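Garberg Toy Library: frequently asked questions

Who can join?
Any family with a child under eight living in the Garberg or Osman area. Childminders, nurseries and grandparents can join too. You don't need to be receiving any kind of benefit and you don't need a referral.

How do I join?
Come along during opening hours with something that shows your name and address, such as a council tax bill or a bank letter. We fill in a short form with you and you can borrow on the same visit. If you can't get to us, ring and ask for a form by post.

What does it cost?
Membership is £10 a year per household. Small toys are free to borrow. Large items cost £2 per loan, paid when you collect. We take cards and cash.

Is there a deposit?
No. We stopped taking deposits in February.

How many toys can I borrow at once?
Up to four small toys and one large item. Jigsaws count as small toys whatever their size. Childminders and nurseries can take double.

How long can I keep them?
Three weeks. You can renew once, by phone or at the desk, unless another family has reserved the toy. Party sets go out for one weekend only and can't be renewed.

Can I see what you have before I come?
Yes. There is a printed catalogue at the desk and a copy at Osman library. At present we have 301 items, not counting books. Each has a number on a yellow label, and it helps if you quote the number when you ring to reserve. Items marked "R" in the catalogue are away being repaired.

Where are you?
On the ground floor of the Emness Centre, through the double doors and past the lifts. The entrance is level. Pushchairs can come in with you. For the car park, take the second turning after the roundabout — the first goes to the health centre, and they do give out tickets.

What counts as a large item?
Anything that won't fit in one of our blue bags. That means ride-on toys, sand and water tables, the dolls' house, the workbench and the play kitchens. Please measure your car boot first. We can't deliver, and most of these don't come apart.

Do the play kitchens come with food and pans?
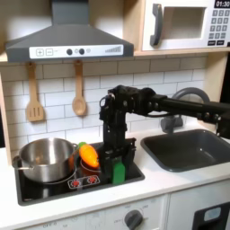
Small parts are kept in a separate drawstring bag with a list inside. Check the bag against the list before you leave and again before you bring it back. If the list is missing, ask for a new one at the desk. Extra play food can be borrowed as a small toy.

What happens if something gets broken or lost?
Tell us when you return it. We expect wear and tear and don't charge for it. If a whole toy is lost we may ask for part of the cost of replacing it. Please don't glue anything yourself, as some glues are not safe for toys that end up in mouths.

Do I need to clean toys before returning them?
Yes, please. Wipe hard toys with warm soapy water and let them dry fully before you pack them. Soft toys should go through the machine at 40 degrees. We also clean everything here before it goes out again.

Do you take donations?
Yes, if the toy is complete and has its safety mark. We can't accept soft toys, car seats or anything with a mains plug. Vumow building sets are always wanted, even mixed ones without the box.

Who do I contact if my question isn't here?
Ask for Aníbal Arango at the Emness Centre desk, or leave a message with reception. Messages left after 4pm are answered the next time we open.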